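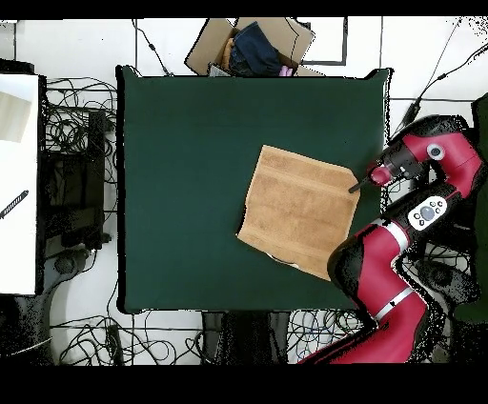 3. Setting Up Your Jornov Heated Towel Rail

By now your rail should be fixed to the wall and the cover caps pressed on. Take your time with this part - it goes more smoothly with a cup of coffee nearby.

1. Plug in the rail and press the power button once. The light will blink green while the rail wakes up.

2. Hold the plus button until the display shows 133. That is the factory setting in degrees Fahrenheit, and most families are happy to leave it right there.

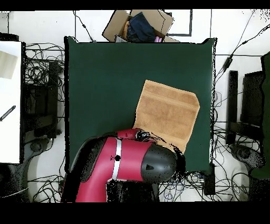 3. Let the rail run empty for 18 minutes before its first use. You may notice a faint smell as the coating settles, so do open a window if you have one.

CAUTION: The top bar gets hotter than the others. Please keep little hands away from it.

4. Switch off, let the bars cool, and wipe them down with a soft cloth.

5. Choose a towel that dries well. Cotton terry is a lovely match for this rail, and you'll want it in a single layer wherever you can manage it. 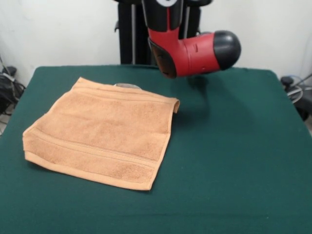
Terry towel with woven bands, laid flat.

6. Hang the towel over the middle bars and press the timer button. Each press adds an hour, up to three.

Note: Thick bath sheets can take a second round - just press the timer again and go about your evening.

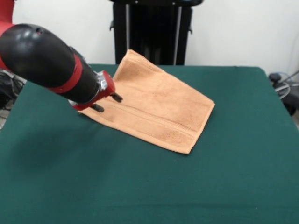 3.1 TOWEL CARE

Wash new towels before they go on the rail, and skip the fabric softener if you can bear to. It leaves a film on the bars that is a nuisance to scrub off.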